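# Drasberg two-finger gripper: good hands, dodgy nerves

I've had the Drasberg on our sorting cell since May, and I do like it — mostly!

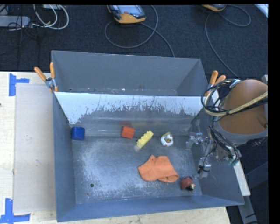 ## The fault

Hard blocks are fine, and so is the toy duck. Soft stuff is where it went wrong. On pick 300 it closed on the orange cloth, lost its force reading and kept pushing down towards the metal floor of the bin. I hit the stop (heart in mouth). The log just said error 3581, which isn't in the manual.

## Support

Hafþór Hjaltadóttir at Thygesen, where I bought it, rang back within 2 hours and blamed the sensor lead. New lead fitted, 600 picks since, no repeat.

Three stars. I'd still keep a hand near the stop button.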